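Household money tips: keeping the small savings in order
Kitchen table, paper and pen

My husband and I started to invest a little money late, after we already had the house in Gustedstead and the second child. We are not experts. These are the habits that work for us at home, and several of my neighbors now use them also. Every May I look over the page and correct what is out of date.

Keep one folder for each account

We have a retirement account from my work, an old one from my earlier job at Tokby, and a small fund account at the bank. For a long time all the letters went in one drawer. Now each account has its own paper folder, and on the inside of the cover I write the name of the account, the date we opened it and the phone number of the bank. I don't write the password there. The yearly statement stays, the quarterly ones go to the shredder when the yearly one arrives and the numbers agree.

Read the fee line first

When a statement comes, most people look at the balance. Look at the fee before. In our old account the fee was $642 in one year, and I had never seen it, as it stood on the third page in small letters. It was taken from the account little by little, so no bill ever came to the house. After I moved the money to a plain index fund, the fee for the next year was $79. The balance was almost the same in both years, so the difference was only the price of the fund.

If you can't find the fee in dollars, find the percent, which is often called the expense ratio. Multiply it with your balance. Do it with a calculator and write the answer in pen on the statement.

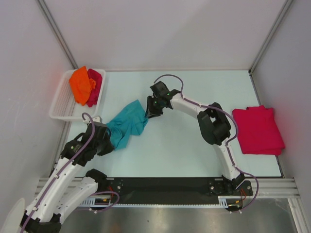 Babar Mengal wrote to me that he did the same with his account and the percent did not match the dollars at all. He had to call two times before someone explained that there was also a yearly account charge, separate from the fund. So please check for both, he says, and ask them to send the list of charges by mail and not only tell it on the phone.

I added this to my own list after his letter. The account charge can sometimes be removed if you accept statements by e-mail. Ask for it.

Put the saving on the day after payday

We send $40 to the fund account each time the salary comes, one day later and automatically. Before, I wanted to send what was left at the end of the month, and mostly there was nothing left. The amount can be small. When one of us gets a raise, we change the amount in the same week, before we get used to the new money.

Don't look every day

This one was hard for me. I had the bank's app on my phone and I opened it while the rice was cooking. On a bad day I was in a bad mood until dinner, and one time I sold a fund in the morning and bought it back later for more. Now the app is deleted. I look four times in the year, with the folders on the table, and Lilian Masanja from the next street does hers in the same evening – we drink tea and complain about the forms. 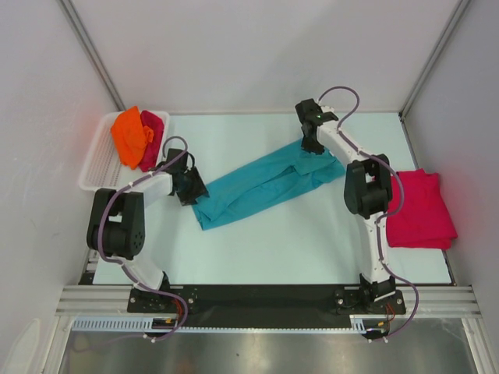

On those four evenings I write only one number for each account in a school notebook, with the month beside it. After a few years the notebook shows more than the charts of the bank, where the line goes always up or down very dramatically.

Keep the emergency money separate

The money for the broken boiler should not be in stocks. Ours is in a simple savings account, and the goal was one month of all our costs, which for us is $2,678. To find your own number, take the bank statement from a normal month (not December) and add everything that went out. When we have to use a part of it, we stop the fund payments until it is full again.

Be careful with what sounds special

A salesman from a firm with the name Rizvi once offered us a private fund, closed for seven years. He said that rich families do the same. Maybe they do, but they don't need this money for a new roof. My questions now are always: what does it cost in a year, when can I take the money out, and what do I pay if I take it out early. I ask for the answers in writing and I wait one week before I sign anything.

Write down who should get it

Each retirement account has a form for the beneficiary. Mine still had my mother on it, from before I was married. Ask for a copy of the form, put it in the folder, and check it again after a wedding, a birth or a divorce.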